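Arnus Releases Plendum 5, Teaching Software for Robot Assembly of Desktop Computers

Hand guiding and remote control now share one recording format; first site license goes to refurbisher Jesano

January 27, 2025 — Arnus, a developer of teaching tools for industrial robot arms, today released Plendum 5, a software package that lets a technician show a robot an assembly or disassembly task and store the result as a reusable program. The release adds support for mixed demonstrations, in which part of a task is taught by moving the arm by hand and the rest is taught by remote control.

Plendum 5 was developed on computer service work: removing and installing expansion cards, memory modules, processors, fans and drives in used desktop machines. These tasks have been hard to program by conventional means. Cases differ from model to model, cables do not lie in the same place twice, and many parts must be inserted along a fixed direction with little clearance.

In hand guiding, the operator holds the arm near the wrist and moves it while the controller compensates for the weight of the arm and the gripper. In remote control, the operator sits at a separate station and moves a handheld controller; the robot follows at a reduced scale. Earlier versions of Plendum stored these two kinds of demonstration in separate formats, and a task taught one way could not be edited or extended the other way.

Version 5 stores both as a single timeline of arm position, gripper opening, contact force and camera video. The operator can stop at any point, switch methods and continue. If an attempt goes wrong, the timeline can be rolled back to the last marked pause and recorded again from there.

Card work shows where the two methods divide. The approach over the board is quick to teach by hand. The last stretch, where the card edge has to line up with its slot and pass the memory latches without touching them, is taught from the remote station using the wrist camera view.

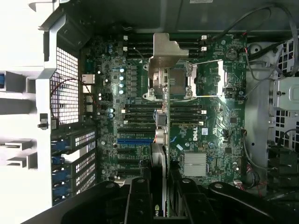

Does the operator need to know how to program the robot?

Operators work from a short menu of commands (start, pause, mark, roll back, save) and do not write code. Arnus recommends one day of supervised practice before an operator records tasks for production use. Changes to speed limits, force limits and safety zones remain restricted to a trained administrator.

"The person who knows how a latch feels when it lets go is the repair technician," said Wondimu Gudeta, head of product at Arnus. "We wanted that person to be able to record the task directly, at the bench, and fix one bad section without starting over."

Training boards and real machines

Plendum 5 includes a procedure for teaching a motion on a simplified board before repeating it on a real computer. The operator records the motion on the training board, marks the contact points and then loads the timeline with the real chassis in place. The software shifts the recorded path to the new location and asks the operator to confirm each contact point from the remote station before the arm closes on anything.

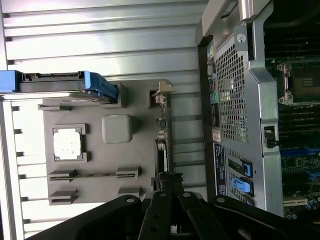

Transfer between the two surfaces depends on matching features. Plendum 5 looks for shapes that both have in common and lets the operator pair them on screen. A gray plastic board with a raised square frame around a white insert can be paired in this way with the empty processor socket of a green motherboard in a workstation chassis. Each pair is stored with the task, so a later change to the layout requires only that the affected pair be set again. Paired features do not need to share color or material, but they must be similar in outline and lie in planes that the wrist camera can view without a change of grip.

Results from internal testing

Arnus tested the release on 300 recorded demonstrations covering 6 task types. Of these, 110 were mixed demonstrations that switched between hand guiding and remote control at least once. All of the mixed recordings could be opened, edited and replayed from a single file. The test measured recording and playback functions only. It was not designed to establish success rates for unattended work, and Arnus makes no claim on that point in this release.

Tsion Degefa, who led the test program, said the most useful finding concerned pauses. "Operators stop before contact, look, and then commit," Degefa said. "In the old format that stop was dead time and we trimmed it out. In version 5 it is kept as a marker, and it gives the operator a natural place to switch methods or record again."

The force channel was also revised. Contact force is now recorded at the same rate as arm position, so that a brief peak when a connector seats is kept in the file. Operators can set a ceiling for each section of a task. When the ceiling is reached during playback, the arm stops, holds its grip and waits for instruction from the station.

Fan handling is included as a worked task in the documentation. It covers gripping the fan by its housing, keeping the fingers clear of the blades, and lowering or lifting it through the open side of a case that has been laid flat. The fixed camera supplies the wide view for this task, and the wrist camera is used for the final alignment.

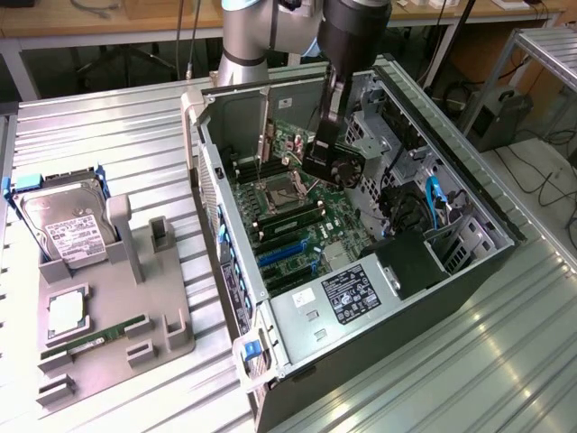

First site license

Jesano, a refurbisher of office computers, will install Plendum 5 at its Chala facility in March. The site will begin with memory and expansion card removal, with processor and drive handling to follow once the first tasks have been reviewed. Jesano technicians will record their own demonstrations, and Arnus engineers will be on site during setup — after that, support will be provided remotely.

Compatibility and availability

Plendum 5 runs with six-axis and seven-axis arms that provide joint torque readings, and with two-finger grippers that report opening width. At least one wrist camera and one fixed camera are required for mixed demonstrations. Recordings made in Plendum 4 can be imported. Imported files keep their original method and can be extended with either one, but they do not contain pause markers or the higher-rate force channel, and these cannot be added afterward.

The software is available now to existing license holders as an update at no charge. New licenses are sold per robot station. A trial version limited to recording and playback on one station can be requested from the Arnus sales office.

About Arnus

Arnus develops software for teaching industrial robots by demonstration. Its products are used in electronics service, light assembly and technical training.

Media contact: Arnus Press Office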